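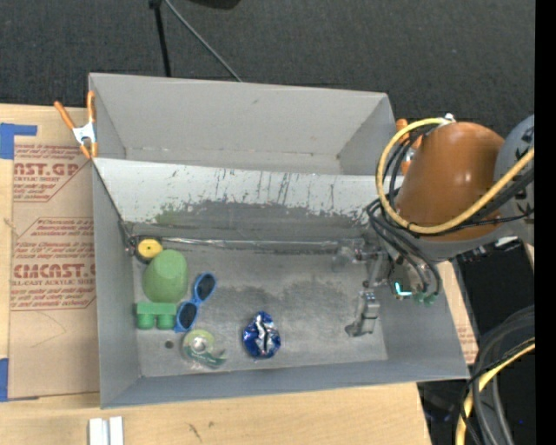
木製の天板に置いた灰色のコンテナと、中の小物

車両の動態管理を導入して三年目に入り、運用の見直しをひととおり終えましたので、経過を記録しておきます。当方は地域配送と設備保守を請け負う事業所で車両管理を担当しております。対象は営業車および保守用車両の計40台です。このうち36台に車載端末を取り付け、残りは構内専用車のため対象外としています。

位置情報の管理には「Wonetti」を使用しています。導入当初の目的は、配車担当が各車の現在地を電話で確認する手間を減らすことでした。この点は比較的早い時期に達成されましたが、その後に問題となったのは、むしろ車両が止まっている時間の扱いです。今回の見直しも、アイドリングと点検記録の二点を中心に行いました。

アイドリングについて

従前の設定では、エンジンをかけたまま一定時間停車すると、管理者と運転者の双方に通知が届く仕組みとしていました。ところが保守用車両の場合、荷台の昇降装置や作業灯を使用するためにエンジンを切れない場面が少なくありません。必要な停車にも一律に通知が出ることになり、現場からは早い段階で改善の要望が寄せられていました。

集計してみますと、昨年12月の一か月間に発生した通知は1,203件に上りました。管理者側で内容を確認し、業務上やむを得ないものを除外する作業には相当の時間を要しており、月次報告の提出が遅れる一因ともなっていました。

そこで、車両区分ごとに判定の条件を分けることとしました。営業車は従来どおりとし、保守用車両については外部装置の作動信号が入っている間を集計から除いています。信号の取り出しには「Moltus」の中継器を用いました。取付作業は定期点検の入庫に合わせて順次実施したため、全車の完了までに思いのほか日数がかかりました。年式の古い車両では配線の取り回しが異なり、事前に図面を取り寄せておくべきであったと反省しております。

運転者への通知も、発生の都度送る方式を改め、帰着後に一日分をまとめて確認できる形としました。走行中や作業中に端末が鳴ることについては、安全面からも以前より懸念がありました。変更後、運転者からの問い合わせは明らかに減少しています。

点検記録について

日常点検の記録は、長らく紙の用紙で運用してまいりました。記入された用紙は事務所の棚に綴じ、月末に担当者が表計算ソフトへ転記していましたが、転記の誤りと用紙の紛失が避けられず、監査の際に該当日の記録を探し出すだけで半日を費やしたこともあります。

現在は「Prado」という点検記録用のアプリケーションへ移行し、出庫前に運転者が各自の端末から入力しています。項目の構成は紙の用紙をほぼそのまま引き継ぎました。見やすい様式に改める案もありましたが、慣れた順序を変えると確認漏れが生じるおそれがあるとの意見を採り、見送った次第です。タイヤの空気圧に関する項目のみ、前輪と後輪を分けて記入するよう改めました。

移行にあたり最も議論となったのは、異常がない場合の入力方法です。全項目を一括で「異常なし」とする機能は便利ではあるものの、点検そのものが形骸化しかねません。協議の結果、一括入力は使用せず、項目ごとに選択する方式としました。入力に要する時間は一台につき3分程度であり、紙の時代と大きな差はないものと見ています。

なお、電波の届きにくい地下駐車場では送信に失敗する事例がありました。端末側に一時保存され、地上に出た時点で送信される仕様ですが、送信前に端末の電源を切ると記録が残らない場合があるようです。当該駐車場を使用する車両については、当面のあいだ紙の用紙を併用しています。

データの取扱い

位置情報および運転状況の記録は、運転者にとっては勤務中の行動の記録でもあります。導入時に取扱規程を定めましたが、閲覧できる者の範囲があいまいで、実際には配車に関わらない部署からも閲覧が可能な状態となっていました。今回、閲覧権限を配車担当と車両管理担当に限定し、その他の部署へは集計後の数値のみを提供することとしています。

また、休憩中および私用での外出時の位置は記録の対象としないことを、改めて文書で周知しました。規程の文面は以前から同じ内容でしたが、説明会で質問を受け、十分に伝わっていなかったことを認識した次第です。

今後の課題

燃料費との連携は未着手です。給油の実績は「Pirura」の給油カードから月ごとに出力できますが、車両番号の表記が動態管理側と一致しておらず、照合には手作業が残ります。番号の先頭に付す営業所の記号を統一すれば解決する見込みではあるものの、経理側の帳票にも影響するため、時期を調整しているところです。

端末の更新も控えています。初期に取り付けたものは、夏季に車内温度が上がると再起動を繰り返す例が出ており、取付位置をダッシュボード上から座席下へ移すことを検討中です。移設後の測位精度については、まず営業車で試験を行います。結果がまとまりましたら、燃料費の件とあわせて改めて掲載いたします。

2020年7月31日　車両管理担当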